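4.2 Open-day demonstration

The lab at Foley opened its doors to visitors in March, and we used the morning to show the tidying task outside our usual closed sessions. We were delighted by the turnout: 90 people signed the book, many of them students who had never stood near a two-armed robot before. The controller was the Roklow policy from Section 3, trained on 3208 episodes and left unchanged for the visit.

The setup matched the one used for the main results. A red bowl and a rolled-up map were placed on the table inside the taped work area, and the left arm handled a flat black object while the right hand stayed open over its own half of the table. Visitors could follow the head view and both wrist views on a large monitor, and the wrist views won them over right away (several people asked to see them again at lunch!).
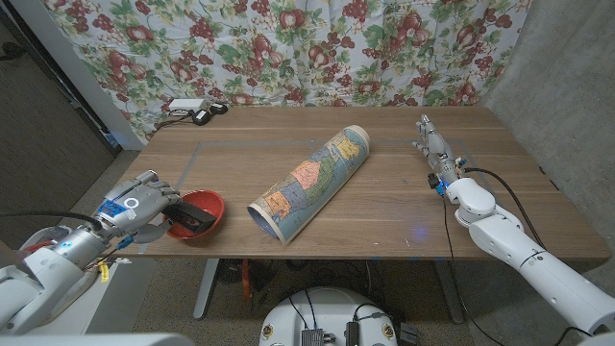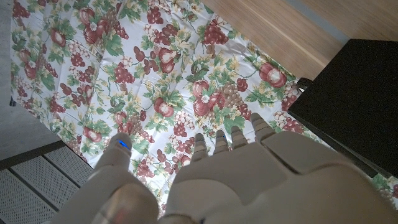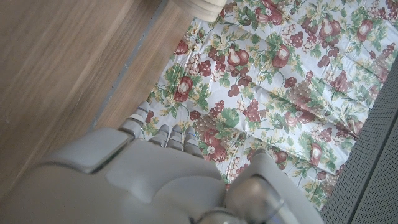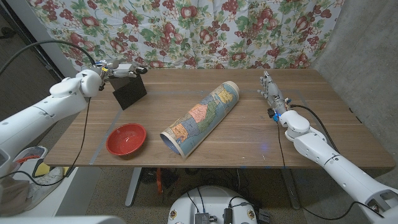

Figure 6. Views from the open day at Foley. First and last: head camera, with the black object held over the red bowl (first) and a black panel held near the back of the table (last). Second and third: wrist or gripper cameras, each with a robotic hand over fruit-print cloth.

We ran 14 trials between 10 a.m. and noon, taking requests from the crowd on where to put the bowl. Two of them ended early when the planner lost track of the map, a fault we had already met with the Britix baseline and discuss in Section 5. The remaining trials ran to the end of the script. Wide shifts of the bowl toward the near corner were the hardest requests and also the most fun to watch.

Questions from visitors gave us a fresh look at the task. A group from Zurico wanted to know whether the map could be unrolled with both hands, which we had never tried. We now list it as a candidate task in the appendix, together with the bowl positions the visitors chose.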